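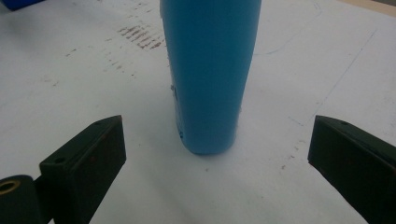

## 4. How the List of Suspects Shrinks

We now come to the part of the study we enjoyed most. The Hurkardale corpus holds 288 crime novels, and 76 of them have a lead who works outside the police: reporters, lawyers, a school nurse, even a piano tuner. We expected these amateur leads to clear suspects more slowly than detectives do. They have no warrants, no lab, and often no car that starts in January. What we found was far more interesting!

For each of the 76 novels we marked every chapter in which a suspect was named, cleared, or brought back under suspicion. This gave us 942 marked chapters. A suspect counted as cleared only when the narrator or the lead stopped treating that person as a possible killer, whatever the reader might still think. The rule sounds fussy, but it matters a great deal in books like *The Bretell Ledger*, where the reader is two steps ahead of the lead for most of the story.

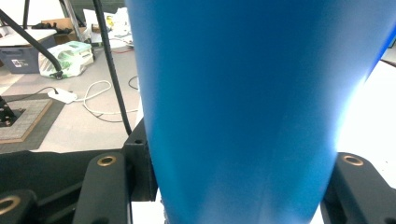
Amateur leads tend to begin with a very wide circle of suspects. Neighbors, bosses, old friends, and people met once at a party all get a turn, and then the circle tightens bit by bit as talk and gossip do the work that evidence does elsewhere. Plotted with the opening chapter at the top, the typical book has the outline of the blue object in Figure 2, broad above and steadily narrower toward the bottom. Police novels in the wider corpus look quite different, with a small group that stays almost the same size until one late and sudden drop.

The exceptions are a delight. In 21 of the 76 novels the circle grows again after the midpoint, usually when a second crime makes an alibi worthless. *Swai Harbor* does this twice, and the second time it brings back a character who was cleared in chapter three. *Fladia* goes further and lets the lead suspect herself, which our coding scheme had no place for. We added a separate code for it and went back through the whole set.

Section 5 looks at who does the clearing, and at how often it is someone other than the lead.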